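Filed under: Desk & Chair, Yarn Life
14 comments | 88 shares

Wurkavix mesh chair, one crocheter's opinion

So I finally caved and bought a real chair. I crochet for hours at a stretch, mostly in the evening, and my old dining chair with the flat cushion was doing awful things to my hips. My neighbor Senthil Rajan had the Wurkavix in his spare room and let me sit in it through an entire ball of yarn before I ordered my own, which I think is a pretty generous test drive!

Putting it together took me one evening and a pot of tea. The bolts come in little numbered bags (bless them) but the booklet has drawings only, no words, and step six shows the armrests from an angle I still don't understand. I put the left one on backward. Took it off, put it on again, fine. The hex key in the box is soft and I ended up using one from my own drawer.

Sitting in it is lovely. The mesh has some give without that hammock feeling, and it breathes, so I'm not peeling myself off it when the heat is running. I had it through a warm October and then a cold snap and it was comfortable both times. I'm on the short side, and at the lowest setting my feet rest flat, which almost never happens to me. If you're tall, try before you buy. Emanuel Dumitrescu from my Brutthorpe knitting night is a big guy and he said the back hit him in the wrong place.

Now the gripes. The armrests are too wide for crochet. My elbows want to be in close and there's no way to bring the pads inward, only up and down. The tilt lever squeaks. And the casters shed a bit of black dust on my pale rug for the first week, then quit. I emailed the shop, Cako, about the squeak and they told me to use a drop of oil, which helped for a few days.

I also looked at the Byun, which has a padded seat and a nicer recline, but it was heavier and I drag my chair from room to room to follow the light.

Yarn people, listen up, because the regular reviews skip this part: does mesh snag? My smooth cottons have been completely fine. Fuzzy stuff is where I pay attention. Take the thick pink and white one, with all those ruffly folds and the little white fibers poking out at the edges. Yarn like that I lift off mesh and never drag, and I keep a lint roller nearby. No pulled loops so far, so I'm happy. Four stars from me, and I'd give it the fifth if somebody fixed those armrests.
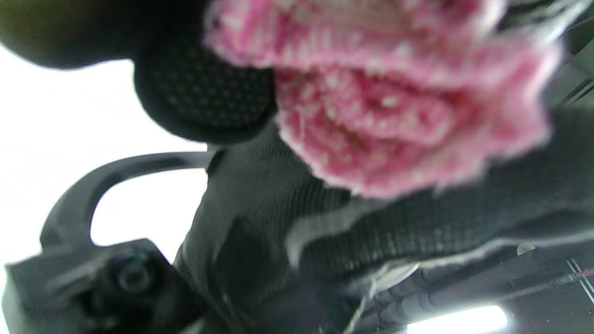
Back to top | Contact | All posts in Desk & Chair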